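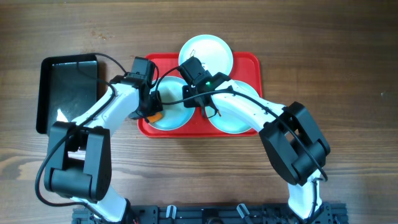

Part Two: Weight and Balance

Chapter 6
Loading the Light Twin

Before a flight, the pilot in command has to know two things about the load: how much it weighs and where it sits. An airplane can be under its maximum weight and still be unsafe to fly if the load is too far forward or too far aft. This chapter deals with both questions for small twin-engine airplanes.

6.1 Terms used in this chapter

Empty weight is the weight of the airplane with its fixed equipment, unusable fuel and full operating fluids. Useful load is the difference between maximum takeoff weight and empty weight. It covers the crew, passengers, bags and usable fuel.

The datum is an imaginary vertical plane chosen by the manufacturer. All distances for balance are measured from it. The distance from the datum to an item is called the arm, and weight multiplied by arm gives the moment.

The center of gravity, or CG, is found by dividing the total moment by the total weight.

6.2 The Zilter problem

Most of the worked problems in Part Two use the same airplane, the Zilter. It has an empty weight of 3740 pounds and a useful load of 2000 pounds. There are six seats, counting the pilot's, and two baggage compartments – one in the nose and one behind the rear seats.

The first problem is a charter from Jiden to Rungrueang with a fuel stop at Uvus. The load changes at Uvus, so the CG must be worked out again before the second takeoff. Students often carry the first figure forward. Fuel burned on the first leg has moved the CG, and so has any bag shifted from the nose to the rear.

Use the loading form at the end of the chapter (revised 12/8/22). Fill in the weight column first, then the arms, and leave the moments until both are complete.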